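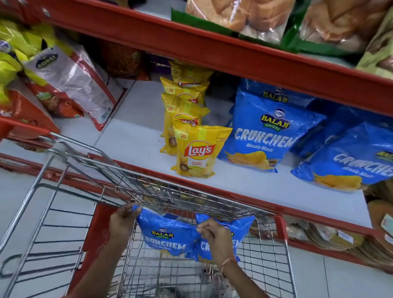 Music News / Label Announcements

2022-08-05

Vidholm to release "Londero", a four-track EP by Cendura

Vidholm will release "Londero", the second EP by electronic producer Cendura, on 12-inch vinyl and as a download this fall. The record has three original tracks and a remix by Abbasi, who has not appeared on the label before.

Cendura is the solo project of Zlata Kovalchuk. Her first EP for Vidholm was a set of slow, mostly beatless pieces made with one synthesizer and a tape delay. The new record is written for the dance floor and keeps a steady kick drum from the first track to the last.

The title track opens the A side. It runs at 133 beats per minute and is built on a short bass figure that changes key halfway through. The drums are dry and close, with very little reverb, and a chord part comes in late and stays until the end. A long intro and outro have been left in place for DJs.

"Second Landing" follows at the same tempo. It began as a live recording of two drum machines running slightly out of step. Kovalchuk kept the timing as it was and added a lead line played by hand. There is a short breakdown in the middle, where the hi-hats drop out and only the bass and a filtered voice remain.

The B side starts with "Paper Weather", the longest piece on the EP and the closest to her earlier work. The kick is softer here, and most of the movement comes from an organ sound that was recorded through a guitar amplifier in a stairwell.

"I had the organ part for a long time and could never find drums for it," Kovalchuk said. "In April I slowed everything down, took out half of what was there, and it was done in one evening. The other two were harder. I mixed the title track over and over, and the version on the record is close to the first one."

Abbasi's remix of "Londero" closes the record. It drops the chords, moves the bass up an octave and replaces the straight kick with a broken pattern. Abbasi worked from the separate parts and added no new melodic material - only percussion and a second delay line.

The vinyl edition is cut at 45 rpm and comes in a printed sleeve with a plain inner bag. There will be one pressing. A test pressing has been approved and the order is with the plant. The exact release date will be given when the plant confirms delivery, and pre-orders will open on the label's website on the same day. Customers who buy the vinyl will also receive the download in WAV and MP3 formats.

Cendura will play a live set to mark the release. The set lasts 90 minutes and includes all three original tracks along with unreleased material. Venue and ticket details will be sent out separately.

Track list:
A1. Londero
A2. Second Landing
B1. Paper Weather
B2. Londero (Abbasi Remix)

About Vidholm
Vidholm is an independent label for house, techno and ambient music. It releases on vinyl and digital formats and sells directly to listeners and through record stores.

Promo copies, interviews and artwork
Radio programmers, DJs and reviewers can ask for a download of the full EP through the press page on the Vidholm website. Please name the station or publication in the request. Kovalchuk is available for interviews by phone or email, and sleeve artwork can be supplied for print and web use.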